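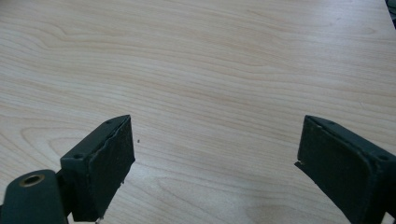

Did the money for the developer meetups bring new people in? We had 42 first-time visitors in April, and nearly 300 people came to the main day in Taipe.

Dear Colton Paquette,

The spring part of the programme is now finished. The talks on app testing and on accessibility were the most full. Mỹ Khúc gave the accessibility workshop two times, as the first room at Gedau was too small and many had to stand.

**Spending.** From the 900 euros for travel we have used 847. The rest stays for the speaker from Dredik, who will send her train ticket this week.

**Late points.** The video recordings are not yet online. The sound of two talks is weak and Hukimard is repairing it — we expect the files in May. The feedback form was also sent too late, on a Sunday, and I have only few answers from it. I will send it again.

**Next.** For the autumn we would like to keep the same venue, but with the bigger room. Please tell us if the travel budget can stay the same, so that we can open the call for speakers.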